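Spent the afternoon at the Urneo open day in Zorndale. Signed up for the block-pushing demo in April and finally got my slot. 1/5

The arm has no gripper on this one, only a rod. You type an instruction and it pushes the shapes across the board. They call the system Mushi. 2/5 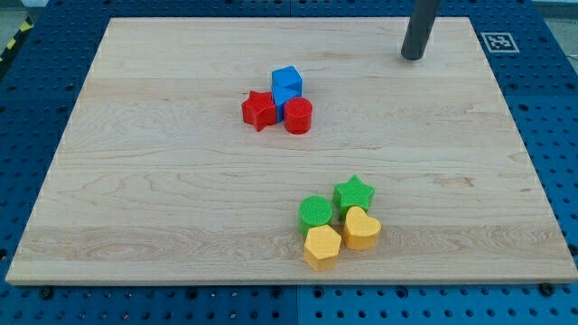

Each visitor got 2 instructions. Mine were "move the yellow heart to the left side" and "separate the red star from the blue cube". 3/5

The first took one try. The second took longer – the star kept dragging its neighbors along. 4/5

Next door was the Farico conveyor line. Long wait, so I skipped it. 5/5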